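Whiteboard paint vs a proper board for a home office?
Forum: Walls, Floors and Finishes
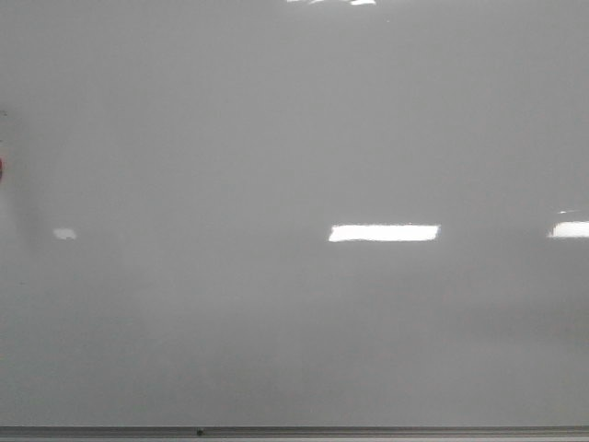

glossy board, marker tray along the bottom, ceiling lights bouncing off it

rhattar64
Posted Thursday, 9:12 pm
I've got a box room I work from and want one wall I can write on. A decorator has quoted me £610 to skim it and put on two coats of Nordin dry-erase paint. He swears it wipes clean for ten years. Does it? Every review I can find reads as if the same person wrote it.
Rania Hattar

pisico_dave
Ten years, my foot. We had a painted wall at my last job and it was grey within 4 months. You could still read the Christmas rota in February.

Larchend
What were you wiping it with though? Ours has been fine. You have to leave it a full week before you write on it and most people don't.

pisico_dave
Proper cleaner, proper cloth, left it as long as the tin said. I'm not daft. The paint was thin in places because walls aren't flat, and ink gets into the thin bits.

Larchend
So it was badly put on. Not the paint's fault.

mog_in_the_loft
If it only works when the wall is perfect and the decorator is perfect then I'd call that the paint's fault.
Rania, £610 for a box room is silly money. What size is the wall? I got a steel-backed board second-hand for £45 from an office clearance and it takes magnets too. Enamel if you can find it. The cheap melamine ones ghost just as badly as paint.

rhattar64
Wall is a bit under three metres. He says £610 is mostly the skim. I did ask for the two prices separately and he went quiet.

mog_in_the_loft
I bet he did.

tinpot
Nobody's mentioned glare. Anything shiny will throw your ceiling light straight back at you, paint or board. If you do video calls, think about which wall. You can get low-sheen ones but they're harder to rub clean, whatever the shop says.

Larchend
Never noticed it with ours.

tinpot
Is yours opposite a window?

Larchend
No window in there.

tinpot
Well then.

pisico_dave
Also, getting the paint off again is a nightmare. It needs sanding right back before emulsion will stick. A board is a few screw holes and a dab of filler.

rhattar64
Hadn't thought about getting it off. I'm leaning towards a second-hand board now, and I'll ask him for a price on the skim alone. Larchend, how old is yours?

Larchend
Since last summer.

mog_in_the_loft
So nine years to go, then. Take a marker with you when you look at a used one, Rania. Scribble in a corner, give it ten minutes and see if it wipes off. If the seller won't let you, leave it there.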